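The Great Capsule Wardrobe, Week Three

17 Apr 2024

I have been trying to own fewer clothes. This started in the usual way, with an article I read while waiting for a haircut, and by the time my name was called I had decided to become a person with 15 good things on hangers and a calm expression.

The article was vague on how you get from here to there. It told me to take everything out and look at it. So I took everything out, and I looked at it, and then I had nowhere to sit for two days. I own far more T-shirts than I have had occasions to wear a T-shirt. Four of them are from Skurkerside, the beer festival, which I have attended once.

There is also the question of what you do with the stuff. The thrift store on Arain Street takes donations between ten and noon, but only if the bag isn't too heavy, and the woman at the back door decides what too heavy means by looking at you. I got two bags past her. The third came home with me and is living in the trunk of the car, where it has started to feel like a passenger. 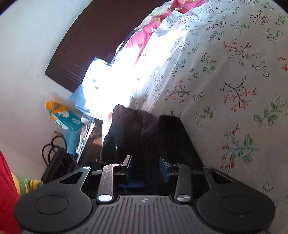
Black clothes have turned out to be the hardest part of the whole business. Everyone with an opinion on wardrobes tells you to build around black, so over the years I built, and now I have a pile of things I can only tell apart by feel. Lay one dark piece down on a white flowered bedsheet and you would think the contrast might help, but all it tells you is that the thing is black and that it is fabric. Sweater, skirt, the good cardigan, the cardigan I thought was the good cardigan: you have to pick each one up and find the neck hole. I have left the house in the wrong one more than once. My sister says label them. My sister also labels her spices by year.

I did consider buying my way out, as one does. A company called Flillora will send you a full capsule wardrobe in a flat box for about 300 dollars, after a quiz in which you pick your favorite kind of beach. I took the quiz. I am apparently a Coastal Minimalist, and I would be needing a linen jumpsuit. I live four hours from any coast and I have never once gotten out of a jumpsuit with my dignity in one piece.

What I bought was hangers. The Ustia ones, slim, with the velvety coating, 100 in a carton because the smaller carton was out of stock. If you are keeping track, the plan was to get down to 15 things. The hangers are very nice. They hold on to a strap like a toddler holds on to a cookie, and they leave a bit of fuzz on everything, which shows up best on black.

Next week is shoes. I have already found one I don't recognize.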